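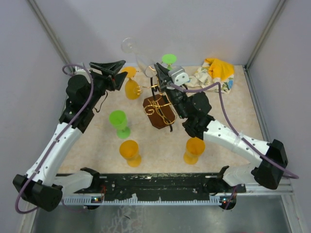
Gostix opens its glass drying stands to home orders

Jukstead, 7 January 2025

Hello, it's Ladi Edet here, one half of Gostix, and I've got some news I've been itching to share since November. From today anyone can order one of our small wire stands for drying glasses at home. Until now we've only sold them to cafés and bars, and I've lost track of the number of people who've asked a barman where theirs came from and then rung us up!

For those who don't know us, Gostix is a tiny firm in Jukstead. There are two of us, me and Lawal Nwankwo, and we make things for people who wash up by hand. Lawal bends the wire and I do nearly everything else (invoices, parcels, the talking). We started because I had inherited my aunt's amber goblets and was scared stiff of putting them in the dishwasher. I used to stand them upside down on a tea towel and they came up cloudy round the rim every single time.

The home stand is called the Akande. It sits on the worktop beside the sink and holds your glasses off the surface so the air can get in underneath. You can lift it with one hand and put it away in a cupboard when you've finished, although mine has lived next to the kettle for months now and I've stopped pretending I'll move it.

We've sold 1,143 of the café version so far, and the thing we heard most was that it was too wide for an ordinary kitchen. So the Akande is narrower, and we've changed the feet as well – the old ones used to skid on a smooth top if you were heavy-handed, and I am. Lawal went through a fair few versions before he was happy. I was happy quite a bit sooner, but he's the one with the pliers.

"I wanted it to be easy with a glass in each hand," said Lawal. "If you have to put one down to make room for the other, I've done it wrong."

We've put in an order for enough wire to make 4,000 of them this year, which is a big number for us and has made me slightly nervous. Skornus, the homeware shop on the high street, will have them on the shelf as well, so you can go in and have a proper look before you buy. Do take your favourite glass along and try it. They've said they don't mind.

A few things people keep asking me. Yes, it takes stemmed glasses as well as tumblers. No, it isn't meant for plates, and please don't try it with a roasting tin. You can wash the stand itself in warm soapy water and dry it with a cloth.

Orders placed direct with us are packed by me at the kitchen table and go out twice a week. If you write for a magazine or a blog and would like to borrow an Akande to try, just get in touch with me at Gostix and I'll pop one in the post. Lawal is happy to chat about wire for as long as you like, so leave yourself plenty of time if you ask for him.

Press contact: Ladi Edet, Gostix, Jukstead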